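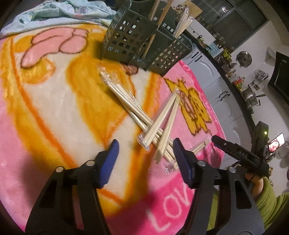 The chopstick station, with wrapped and loose chopsticks in front of the two-compartment caddy. Two hand-held grippers are in use.

Running a Hand-Held Gripper Station at an Open Day
Guidance for station hosts
Issued by the Flaltwood outreach office, May 7, 2019

Purpose

This page sets out how to prepare and run the chopstick station at a Flaltwood open day. It is written for staff who already use the hand-held grippers in their own work and have been asked to host visitors. It replaces the two-page note circulated by Clifford Fehr before the March open day, which drew 169 visitors and showed where the earlier instructions fell short.

The station presents one household task: moving chopsticks from a table into a caddy, using grippers held in the hand. Visitors see the task performed by a host and may then try it themselves. A full visit to the station should take no more than 15 minutes.

Before you begin

Hosts work in pairs. One host leads the demonstration and the other looks after the waiting group, answers questions and steps in when a second gripper is needed. Both hosts should have completed the short practice session offered by Madhu Sandhu. Hosts who have missed it may still assist, but may not lead.

You will need:

Two hand-held grippers, with clean finger pads
One chopstick caddy with two compartments
Disposable wooden chopsticks, some in their wrappers and some without
A fleece blanket or similar soft cover for the table
A small bag for torn wrappers
The visitor sign-in sheet
Spare finger pads and the matching driver

Preparing the table

1. Place the table so that visitors can stand on at least two sides of it. The host needs room to bring both arms in freely.

2. Spread the blanket and pull it flat where the chopsticks will lie. A printed blanket is acceptable, and we encourage hosts to use one. The systems discussed during the visit are meant for ordinary homes, and a plain white surface gives visitors the wrong idea of what those homes look like. Fabric may be left bunched at the far side of the table if it does not touch the caddy.

3. Set the caddy at the far side of the working area, facing the lead host. Put a few chopsticks upright in one compartment so that visitors can see where the others are going.

4. Lay the remaining chopsticks between the host and the caddy. Use a mixture: a long wrapped bundle, a wrapped pair lying across it, and several loose chopsticks spread beneath. Do not line them up. The crossing items are the part of the task that visitors remember.

5. Check both grippers. Open and close each one fully several times. The pads should meet squarely, and the pivots should move without catching. Replace any pad that has begun to lift at a corner.

The host demonstration

Begin by introducing yourself and stating the task in one sentence. Avoid a long opening talk. In March, several groups had lost interest before a gripper was picked up.

1. Hold one gripper with the fingers pointing toward the caddy. Let visitors watch it open and close before you approach the table.

2. Start with a loose chopstick. Bring the pads down on either side of it near the middle, close gently, and lift straight up. If you grip too close to one end, the chopstick will tilt and may swing out of the pads.

3. Turn the wrist until the chopstick is upright, move it over the caddy, lower it, and open the fingers. Do not drop it from a height. Visitors tend to copy whatever the host does.

4. Move on to a wrapped pair. Grip the part of the wrapper where the wood can be felt. The loose plastic at the end folds under pressure and gives a poor hold.

5. For crossed bundles, ask the second host to bring in the other gripper from the side. One gripper steadies the lower bundle while the other lifts the upper one. Agree aloud on who will move first.

6. If an item is dropped, leave it for a moment and ask the group how they would pick it up. Then complete the pickup. A missed attempt should be treated as part of the demonstration.

Letting visitors try

Invite one visitor at a time. Adjust the visitor's hold before the fingers are near the table, and keep your own hands clear once the attempt begins. Each visitor may make up to three attempts. Children may take part with an adult beside them.

Most first-time users squeeze too hard and move too fast. Ask them to pause after closing the fingers and before lifting. Rosaire Fraser, who led the station in March, found that this single instruction settled most visitors by their second attempt.

Visitors with limited hand strength may prefer to work with the loose chopsticks only. Offer this choice quietly.

Questions visitors often ask

Why is a person holding the gripper? Explain that a person can show how a task is done by using the same kind of fingers that a robot arm may carry. Recordings of such work can then be used in teaching a robot. If the group wishes to know more, direct them to the Mirik talk in the main room.

Why chopsticks? They are thin, light and easily rolled, and the wrappers behave differently from the wood.

Will a robot do this in my kitchen soon? Hosts should not offer dates. It is enough to say that the work is continuing.

May I take photographs? Visitors may photograph the table and the equipment. They must ask before photographing other visitors.

Between groups

Return all chopsticks to the table and change the arrangement slightly each time. Collect torn wrappers, but keep one or two pieces in place if you plan to show how clear plastic is handled. Wipe the pads with a dry cloth. Record the number of visitors on the sign-in sheet; groups larger than eight should be divided.

Closing the station

Place the grippers in their case with the fingers open. Used chopsticks are not to be returned to the kitchen supply. Fold the blanket, empty the wrapper bag, and hand the sign-in sheet to Tassanee Phetsri at the front desk, together with a note of any damaged parts.

Requests to host at a later open day should be sent to Mervin Li at the outreach office. Hosts traveling from the Vodby site should allow 44 minutes for the transfer and arrive before the table is laid.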